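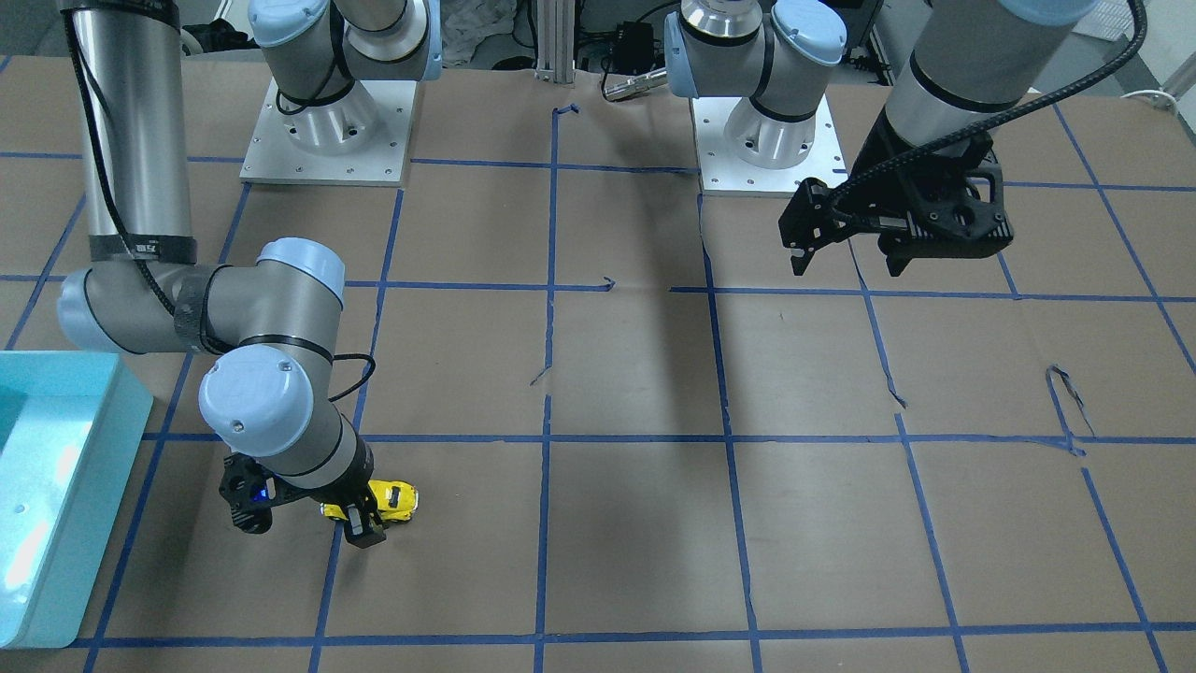 Arroser juste : un réseau goutte-à-goutte gravitaire pour le potager de l'école
Rapport de projet, deuxième année
Groupe : Rosaura Llanos, Rigoberto Inga, Gayan Sikder
Encadrante : Elvira Correa

1. Pourquoi ce sujet

Le potager de l'école est arrosé au tuyau, le soir, par qui veut bien rester. L'été dernier, les tomates du fond ont fendu et les courgettes de l'entrée ont séché, alors que tout le monde avait l'impression d'arroser pareil. Nous avons voulu voir s'il était possible d'alimenter toute la parcelle depuis la cuve d'eau de pluie, sans pompe et sans électricité. C'est un vrai plaisir de travailler sur un objet aussi simple en apparence : une cuve, un tuyau, des goutteurs... et derrière, toute l'hydraulique du premier semestre !

2. Le terrain et le matériel

La parcelle compte 8 rangs, orientés nord-sud, avec une légère pente vers le portail. La cuve contient 1000 litres et repose sur des parpaings, contre le mur de l'atelier. En sortie, nous avons monté une vanne quart de tour, un filtre à tamis démontable, puis une conduite principale en polyéthylène sur laquelle chaque rang se pique par un té.

Pour les goutteurs, nous avons comparé deux modèles. Le premier, de marque Hutmont, est réglable par un capuchon que l'on visse plus ou moins. Le second, de chez Werkier, est à débit fixe, avec un labyrinthe interne. Les deux acceptent le même microtube, ce qui nous a permis de les échanger sur un même rang sans rien recouper.

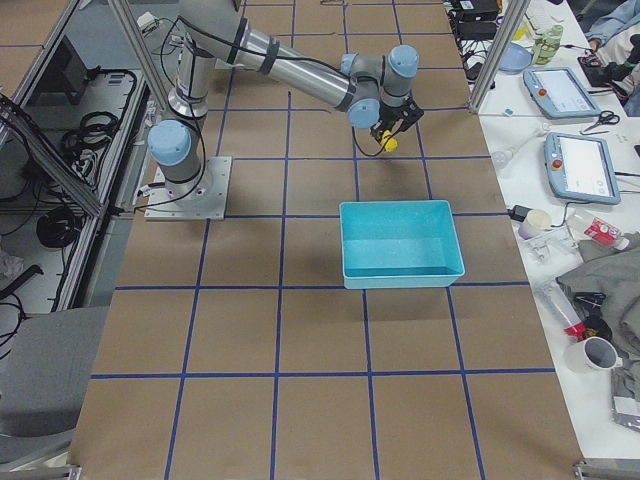

Fig. 1 -- Bras articulé et bac turquoise sur le plateau quadrillé.

3. Ce que nous avons mesuré

La difficulté d'un réseau gravitaire, c'est la pression. Un mètre de hauteur d'eau donne un dixième de bar, et la plupart des goutteurs du commerce sont prévus pour travailler à un bar. Il fallait donc mesurer chez nous, avec notre cuve, au lieu de recopier les débits du catalogue.

Le protocole tient en peu de choses : un gobelet gradué sous chaque goutteur, un chronomètre, et de la patience. Nous avons relevé 28 goutteurs, cuve pleine puis cuve à moitié vide. Gayan notait, Rigoberto courait d'un gobelet à l'autre (il a fini trempé jusqu'aux genoux, et il en redemande).

Les goutteurs Hutmont passent bien à basse pression, mais leur réglage est capricieux : un quart de tour de trop et le débit double. Les Werkier sont très réguliers entre eux, par contre ils faiblissent nettement quand le niveau baisse dans la cuve. En bout de rang, côté mur, deux d'entre eux s'arrêtaient complètement.

4. Modifications apportées

Après une longue discussion avec Mme Correa, nous avons retenu les changements suivants :

- Rehausser la cuve d'un rang de parpaings, après vérification de la stabilité de l'ensemble.

- Alimenter la conduite principale par le milieu de la parcelle. La perte de charge est mieux répartie et les deux extrémités reçoivent presque la même chose.

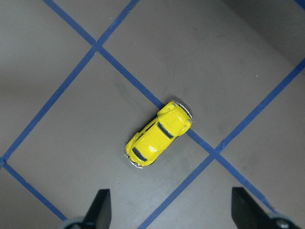 - Garder les Hutmont sur les rangs de tomates et de courges, où l'on veut pouvoir ajuster plante par plante, et réserver les Werkier aux salades et aux haricots.

- Poser une vanne de purge au point bas. Elle sert aussi à rincer les lignes au début du printemps.

5. Résultats

C'est la partie dont nous sommes les plus fiers. Avec l'alimentation par le milieu, aucun goutteur ne s'est arrêté pendant les essais, même à mi-cuve. L'écart entre le premier et le dernier goutteur d'un rang reste visible dans les gobelets, surtout sur les deux rangs les plus longs, mais les salades n'ont pas l'air de s'en plaindre. Le paillage a aussi joué son rôle : en grattant la terre à sept heures du matin, nous la trouvions encore fraîche sous la paille et déjà sèche à côté.
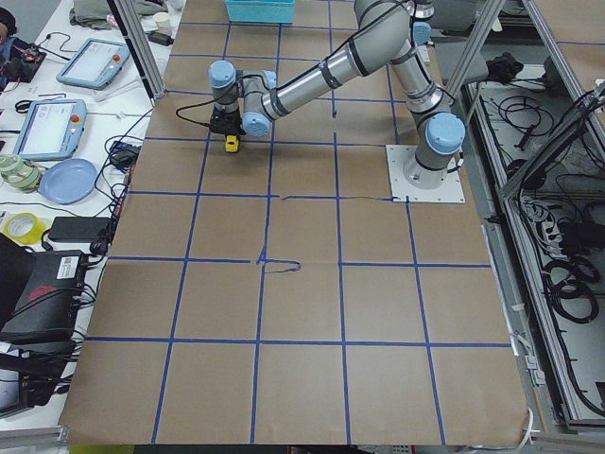
Fig. 2 -- Le bras au-dessus du plateau, petit objet jaune sous la pince.

6. Ce qui reste à faire

Le filtre s'encrasse plus vite que prévu, à cause des mousses qui descendent de la toiture. Il faudrait un préfiltre sur la gouttière -- Rosaura en a dessiné un à partir d'un vieux collant et d'un seau, et le prototype est prometteur. Nous aimerions aussi tester une deuxième cuve en parallèle, ce qui porterait la réserve à 2000 litres et permettrait de tenir en juillet quand il n'y a presque personne sur place.

Les relevés complets et le plan de pose sont dans le classeur vert de l'atelier, avec les capuchons Hutmont de rechange. Pensez à fermer la vanne avant de démonter le filtre !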